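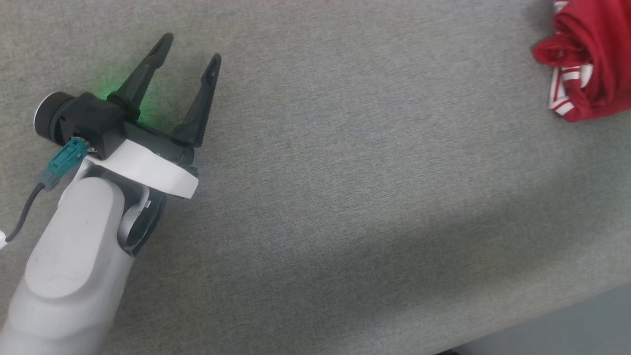 Adeyemi asked in the comments whether Trokotness is worth paying for if your arm already came with a planner. Short version -- yes for cloth, no for boxes. Long version below, typed fast, sorry.

Trokotness 2 review

What it is: motion planning plus grasp picking in one package. Takes a depth image, proposes grasps, plans the reach, sends joint commands. Runs on a normal desktop. I've had it on one arm with a two-finger gripper for 6 weeks, mostly clothes on a felt table. Before that I used Zuto, the free one.

Setup. Took an evening. Installer fine, docs thin. The hand-eye calibration wizard is the best part of the whole thing, you step through 11 poses and it tells you which ones are bad and why. Zuto just gives you a number and wishes you luck.

Grasp picking. Good on folds and edges. It looks for ridges in the cloth and comes in across them, which suits a parallel gripper. Crumpled shirt, one sleeve on top -- usually gets the sleeve. Flat towel, forget it. Keeps proposing the middle of the towel at full opening and then closes on nothing. There's a setting called edge bias that helps. It's off by defualt, go figure.

Planning. Fast enough. Almost 300 ms for a short reach on my machine, longer if you add the table as an obstacle, and you should add the table. Paths look sensible, no big elbow swings. One gripe: if you bolt anything to the wrist you have to draw the colision shape yourself in a text file. No editor, no preview.

Logging is weak. Failed grasps get a code and a timestamp and thats it. I pipe everything into Skedora so I can replay the joint states next to the images. Works, but I shouldn't need a second tool for it.

Crashes: 2, both when the camera dropped off. Arm held position both times, fine by me.

Price is steep for one arm. The license goes per arm, not per seat, so bigger labs get hit harder.

Would I renew? Probably. Mine runs out in May. Want the wrist shape editor first, and real failure logs. If you only move rigid stuff stay on Zuto.

4 out of 5, 3 if you do towels.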